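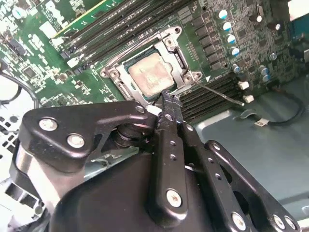 Gripper at the CPU socket, Trilby bench, Lokport.

WANTED: people to try out grippers on old server boards. July sessions, Lokport

We take processors, memory and cables out of retired machines at the Trilby lab and right now we're comparing two grippers for it. Bellamy (narrow fingers, small serrations at the tips) and Rekent (wider pads, softer). Same arm, same wrist camera, same boards. Need operators who have NOT worked on either one.

What you'd do

Drive the arm with the hand controller. Open the socket lever, lift the processor out, set it in the tray. Then again with the other gripper. Short form after every run -- drops, slips, how hard it was to see the tips from the wrist view. Some boards still have old thermal paste on the processor, so grip gets tricky. Don't clean it off, we want it that way.

Who we want

Steady hands, patience, OK with sitting still. Repair or electronics experience is nice but not needed. Gamers welcome. You should be able to tell a socket lever from a memory latch, or learn it in the first 5 minutes. Glasses fine. 18 or over.
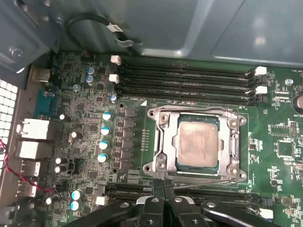
Pay and hours

$25 an hour, paid same week. Sessions are two hours, morning or evening, Thursday evenings fill up first so say so early. Finish all your sessions and theres a $100 bonus. We need 2000 runs logged before the end of July so if you can come more than once, please do.

To apply

Use the form on the Trilby page, put GRIPPER TEST in the subject line. Tell us which hand you use and what times your free. No resume. We answer fast -- usually same day. Closed shoes please, and no loose sleeves or braclets near the arm.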